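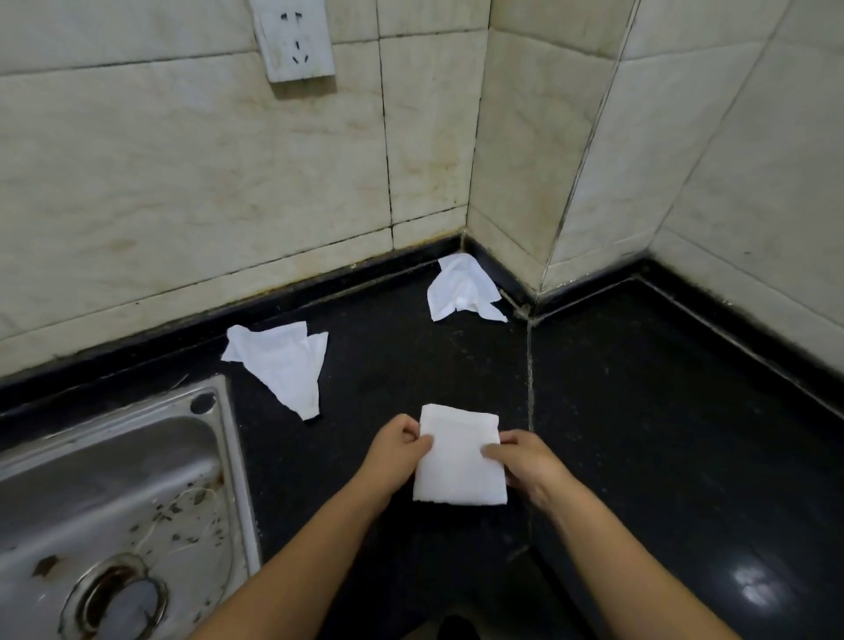 Paper towel as a polishing cloth on dark stone: folded or wadded?
Kitchen Surfaces > Care and Cleaning

gritstop
Posts: 220
Black speckled stone, polished, L-shaped run, about four years in service. Daily clean is a drop of dish soap in warm water, then a rinse pass, then a dry pass. The dry pass is where I get streaks, visible only at a low angle under the ceiling light. Microfiber left lint on this surface, so I have moved to quilted paper towel. Current method is one sheet folded to a flat rectangle and drawn along the counter in straight overlapping strokes. Wadded sheets get used for the first wet pickup only. Is there a measurable benefit to folding, or am I doing this out of habit?

seam_and_lip
Posts: 1104
There is a benefit. A folded sheet loads evenly across its face. A wad touches the stone at a few high points and skips everything between them, and you see the skips as streaks. Fold in half, fold again, use one face, turn it over, then refold to expose a clean face.

Tirkimora
Posts: 33
Disagree on paper of any kind for the dry pass. Quilted towel has an embossed pattern, so the contact is not even whether you fold it or not. Flat-weave glass cloth, washed without softener. If microfiber is leaving lint, it was probably washed with cotton towels.

gritstop
It was washed with cotton towels. Noted.
I will still defend paper for the inside corner, though. A cloth bunches up there and drags water back out along the wall.

seam_and_lip
The embossing flattens under hand pressure. I have used the same paper on black stone for 11 years and the streaks I get come from soap, every time. One drop in a quart is plenty. Most people use a squirt.

Pemton
Posts: 121
Agree with the soap diagnosis. Test: skip the soap for two days and wipe with plain warm water. If the streaks go away, the cloth was never the problem. If they stay, look at hard water or old sealer residue.

Also check the joint between slabs. Ours had a filler that sat slightly proud and it shaved paper fibers off the towel. We blamed the towel for months. Wipe along the joint, never across it.

Chiu
Posts: 58
What was the sealer? A polished, nearly black stone often takes very little sealer, and what doesn't soak in cures on top as a haze. It looks exactly like streaking at a low angle. I had this after a coat of Plullex went on too heavy. Took three rounds with the manufacturer's remover to clear it.

gritstop
Unknown, it was sealed before we moved in. A water drop on the section by the sink beads and stays beaded for over 33 minutes, so something is on there.

Chiu
Beading by itself doesn't tell you much. Dense stone will bead with no sealer at all. Rub a small area hard with a dry folded towel for a minute. If the shine changes in that spot only, you have residue.

Tirkimora
Use a cloth for that test as well, or you will be reading lint.

seam_and_lip
He can read lint perfectly well. It brushes off. Haze doesn't.

gritstop
Ran both tests Sunday. Two days of plain water: streaks reduced by maybe half on the long leg, no change near the sink. Dry rub next to the sink: the spot came up visibly darker and glossier than the stone beside it. So soap on the long leg, residue at the sink. Folded towel left a few fibers, no streaks of its own that I could find.

Pemton
Hard water would also concentrate near the sink. Try a damp wipe with distilled before you buy remover. Keep vinegar off it until you know what the stone is.

gritstop
Will do. Picking up a gallon tonight.

Tirkimora
Try the glass cloth while you are at it.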